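Date: 2019-12-07
Subject: Re: [Turidico-list] thin paper results

Hi all,

An earlier message asked:

> Did the Fetham policy ever get better on the leaflets? Last I saw in March it was fine on boxes and hopeless on anything thin.

Yes, it did! We retrained on 1,973 hand-held gripper demos, and I threw out the ones where the paper left the view before the fingers closed (that got us down to 1,334). Same network, same learning rate, nothing clever. The smaller set did better, which surprised me — I'd been begging Shiferaw for more data all autumn.

The grasp I kept in most of the demos is a side pinch, one finger pad on each long edge of the strip, a bit below the middle. Medicine inserts are a nice target because the print is so dense — the policy has plenty of texture to lock onto, even when the text comes out mirrored.

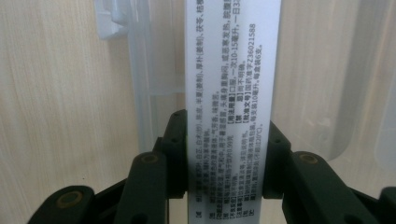
Kulard wrote back after the first plots that the filtering might be doing less than I think, and that a random cut down to the same size should be run before anyone calls it a result. The reply also wanted to know if the gain holds when the paper is blank on both sides.

Fair on both counts. The random cut is training now, 11 seeds, and I'll post the curves whenever they finish. Blank paper I haven't touched. If somebody has a pile of demos with plain strips, please shout, I'd take anything up to 2,000 and happily do the cleaning myself.

Oh, and the filter script is in the usual folder on the Turidico server. The threshold is hard-coded near the top, sorry!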